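Orange open box, after a few months of daily use

I bought the Caruso box because my side table had turned into a dumping ground. Everything I set down there stayed there! I'd looked at a Jusen basket first, but it was $31 and had no handles at all, and the cardboard one was $7, so that settled it.

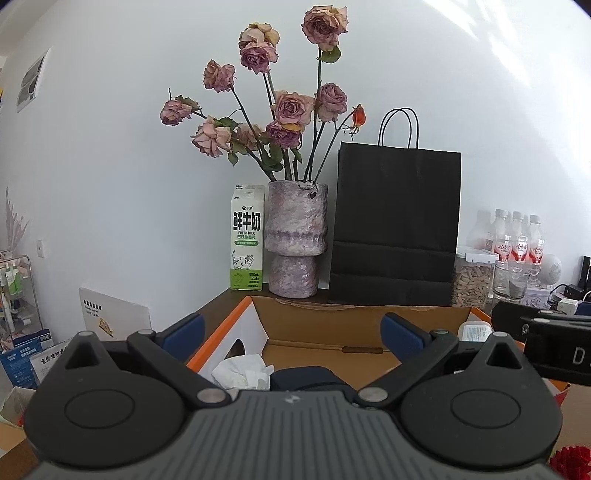
STENANO, April

The orange edges are brighter than I expected – I like them a lot next to my lavender and gray vase with the dried roses (yes, I'm still hanging on to those). It's cardboard, so don't go expecting miracles. The hand hole in the side is the best part, I grab it and move the whole mess when I need the table. Tissues, little containers, whatever I had in my pockets, it all goes in.

My gripes: no lid, and small stuff slides into the corners. I'd still buy another one for the bedroom. Four stars out of 5.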